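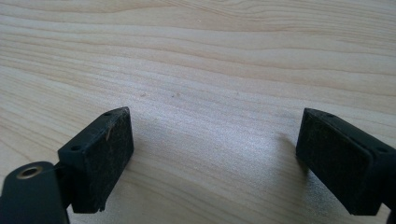 Tabletop, close up

Pale wood, long wavy grain, cream bands with darker tan ones in between. Two tiny dark specks near the middle, left of center. Could be crumbs, could be in the wood. Shine in the center is just light coming off the surface.

About this page

Quick gallery for the Postville work table. People keep asking which top we went with after the old one got so beat up, so putting it all in one place. Will add more as I get to it. Last updated 5/12/24.

The short version — we looked at tops from Lirura and Gkikas, went back and forth way too long, and ended up with the light one from Gkikas. Paid 300 for it plus delivery. The whole room came to 2,178 with the lights and shelves, so the table was not the part that hurt.

The grain

My favorite thing about it. Runs mostly side to side and bends up a little toward the right in the picture. Up top the lines are wide and loose, then they get finer and closer together as you go toward the middle. The sample chip from the store showed none of this, it was the size of a playing card. Ask for a big sample if you're ordering. Or go look at a full one.

The color

Somewhere between blond and cream. I had asked for something a shade darker and got outvoted. Fine with it now. It does make small parts a lot easier to find, black screws especialy. Dropped washers too, if they stay on the table.

One complaint, white thread dissappears on it. Put a dark cloth down first.

The shine

A soft whitish patch, strongest across the center. Not a mirror but you notice it if you sit low. If it bugs you, move the lamp over to the side shelf. Please move it back after.

The specks

Both small, the left one brownish, the other a short way to the right of it at pretty much the same height. If you're wiping down, try a damp cloth first. If they don't budge leave them alone. No scraping! The old Preton top got scraped every time something stuck to it and you know how that one ended up.

Looking after it

Damp cloth, then dry cloth. Wipe with the grain.

No bleach spray, it's under the sink for the bathroom only.

Cutting mat goes down before any knife comes out. There are 2 mats, both in the flat drawer.

Hot glue gun on its stand, stand on a tile.

Cups on the shelf please — rings are a pain to get out.

Still to come

The edges, up close. The legs, once the last 2 brackets are in. Also a side by side with the Lirura sample, if I can find where I put it. Had it in October, in the drawer with the tape, and havent seen it since.

If you took any pictures of the old top before it went out, send them over and I'll put them up here too. Bigger files are better, the small ones come out blurry on this page.

Back to Workroom
Next gallery: Shelves and lights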